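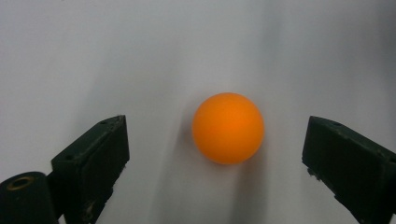

We're going back to Tirside in July and I have been grinning at my calendar since Thursday! If you've been reading for a while you'll know my husband Cristóbal and I spent a long weekend there last summer, and that I came home unable to talk about anything else. It's a lake town with one main street, a ferry dock, and a little railroad that climbs up to Drenari, and I love every inch of it. The sun goes down behind the far shore as a plain round ball, the same flat orange as the one in the photo, no rays, no drama, and the whole dock goes quiet for a minute. Then somebody's kid yells about ice cream and it all starts up again.

So this year we're doing it properly. Five nights instead of three, and we're splitting them between the lake and the hills.

The first two nights are in Tirside itself, at the Ganine. It's the tall yellow guesthouse across from the ferry dock, with a date over the door, 1876, and stairs that tell everyone exactly what time you got in. We had a back room last time and heard the kitchen from six in the morning (I didn't mind, it smelled like bread). This time I asked for the front and got it. Room 32, third floor, with a balcony just big enough for two chairs if you both keep your knees in.

Breakfast there deserves its own post. There's a sour cherry jam I would cheerfully eat with a spoon, and a soft white cheese that Cristóbal kept wrapping in napkins "for the walk." We never made it to the walk with any cheese left.

On the third morning we take the train up. Last year we only rode it there and back as a day trip, and I spent the whole ride down wishing we'd packed a bag. It goes through pine woods first, then along a ledge where everybody moves over to the left side and the car gets very friendly, and then you pop out into open meadow with the church at Drenari straight ahead. I had my forehead on the window like a six-year-old.

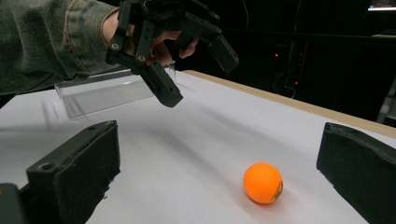

Do you need to book the train ahead? Only if you want the first one of the morning, which fills up with hikers. For the later ones we just walked up to the ticket window and paid, and we had a choice of seats both ways.

Drenari is tiny. One square, one church, two places to eat, and a bakery that sells out early. We're staying three nights in a farmhouse just past the last stop, and the big plan is the Bataineh trail. The high point is marked at 2990 feet, so it isn't a monster, but the way up is steep at the start and then goes on along a ridge for ages with the lake below you on one side. We did the first part last year in the wrong shoes. I have better shoes now! I've been wearing them to the grocery store to break them in.

My sister-in-law Catalina is joining us for the hill part, and she's a much faster walker than I am, so I've already told her she can go ahead and wait for me at the hut with a bowl of soup. They do a bean soup up there with smoked paprika and a big heel of bread - it's the reason I'm willing to get up early on vacation.

The one thing I haven't sorted out is the last evening. Our bus home leaves from Tirside after dark, so we'll have a few hours with our bags and nowhere to put them. I'm hoping the Ganine will let us leave them behind the desk so we can swim off the dock one more time and have fried fish at the place with the blue awning. If you've got a better idea, tell me!

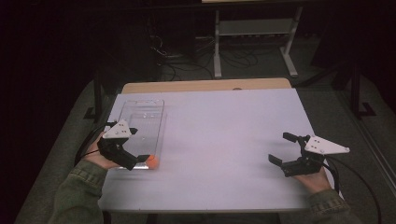

What I'm packing

Very little, and I mean it this time. One bag each. The new shoes, a rain jacket, two swimsuits so there's always a dry one, a sweater for the balcony, and an actual paper map, as my phone lost its signal halfway up the ridge last year. I'm also bringing an empty jar with a good lid. It's for the jam.

Comments

Marlene T.
The date over that door! We stayed there years ago and I still remember those stairs. Get the plum dumplings if they're on the menu.

hillsandheels
You can leave bags at the ferry office too, they charged us a couple of coins and gave us a paper tag. Closes at eight though.

Catalina Bustos
I am not waiting at the hut. I am eating your soup.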